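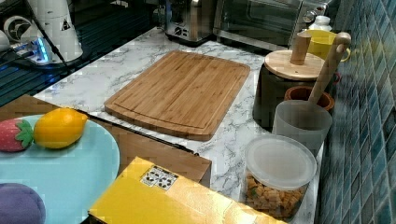

Foltero bread knife, 21 cm blade

I've had this knife since September and I'm still pleased every time I pick it up. My old one had been in the drawer since I left home, and it didn't so much cut a loaf as squash it – you could always tell which end I'd started from.

The Foltero goes straight in. I bake a dark rye most weekends with a crust like roof tile, and it bites on the first stroke with hardly any pressure. Soft white rolls are fine too, and so are tomatoes! I even took the top off a sponge with it for my niece's birthday and got two level halves, a first for me.

The handle is on the thick side. I've got big hands and love it, but my wife finds it a bit of a fistful and says she'd rather have the Lakum her sister uses. We tried them one after the other at Christmas. The Lakum is lighter and nicer to hold, though it skated about on the rye before it caught.

Niggles: the cardboard sleeve fell apart within 3 weeks, so mine lives in a rolled tea towel, and the name on the blade is already rubbing off. It also throws a lot of crumbs, if that bothers you. I wash it by hand and it has stayed sharp so far.

I paid 56 euros, more than I'd ever spent on a knife, and I'd pay it again.

Koen Maes
Sat 27 January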